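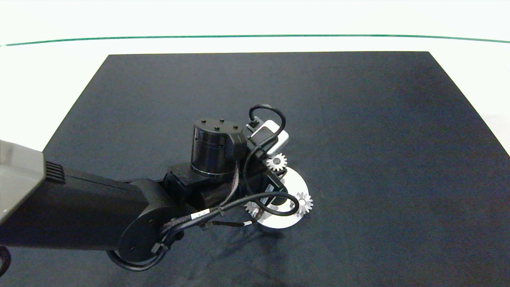

OK so I promised a few of you a thread on The Mat, because I keep bringing it up and people keep asking which one and whether it's worth it. Get a drink, I have opinions.

Background for the new folks: I have a white table. I love my white table. I've also spent two winters losing white things on it. Paper circles, white thread, the backing off stickers, a button once (found it in my sock).

Nerys Beddoe told me back in January to quit whining and put something dark down. I said I'd think about it. She sent me the link to Tolum that same night, so that was that!

It's navy. Very dark navy, the kind where you hold it next to black pants to check. I wanted charcoal but they were out and I'm so glad, because charcoal shows every crumb and this only shows MOST of them.

Size: go bigger than you think. I measured the table, took a bit off every side so there's a white border left around it, and ordered the closest thing they had. I like the border. It keeps me from shoving stuff right up to the drop.

The first one I bought, before all this, was a shiny wipe-clean thing from Dravham. Wipes clean, sure. Also every piece of paper I set on it took off like an air hockey puck. Delyth Phillips has it now for her seedlings and she's very happy with it, so no hard feelings.

This one has a little bit of a cloth feel. Paper stays where you put it. White card circles are the real test for me because I use so many of them for gift tags and you can't get a fingernail under one on a slick surface. On this I just push down a tiny bit and slide, and the edge comes up.

Somebody asked about creases. Yes, it came folded and yes, it had creases and I was so annoyed. I rolled it around a wrapping paper tube overnight, fold side out, and then left it flat under cookbooks for a couple of days. Do not iron it on high. Elis Phillips ironed his on high.

Cleaning: lint roller first, always. Then a damp cloth, wrung out until you're bored of wringing it. If you go straight to the damp cloth you just make tiny gray worms out of the fluff and then you're picking those off until dinner.

Things I won't do on it:
glue gun
glitter (never again on any surface)
white chalk pencil
anything involving the cat

Paid 40 for mine including shipping. There's a thicker one by Malhotra that's 90 and Osian James swears by it, but he's cutting leather and I'm mostly sticking circles onto other circles. I borrowed his for a weekend and it was lovely and it weighed as much as a toddler.

Does it slide around on the table? A little, if you lean. I put 2 strips of that rubbery drawer liner underneath, one near me and one at the back. Don't use double-sided tape on a white tabletop unless you enjoy scrubbing.

Getting it straight was the part that took me way too long. I line up the far edge first, dead straight, then walk around and fuss with the sides. If the back is off even a little bit I'll stare at it all day.

Oh, and the light! My white table used to bounce the lamp right into my eyes by late afternoon. With the mat down I get a lot less squinting. Wasn't expecting that one at all.

Next job is finding somewhere to keep it when we need the table for eating. Rolled behind the door is the current plan. If you've got a better one, tell me, and please don't say under the couch, I know what lives under my couch.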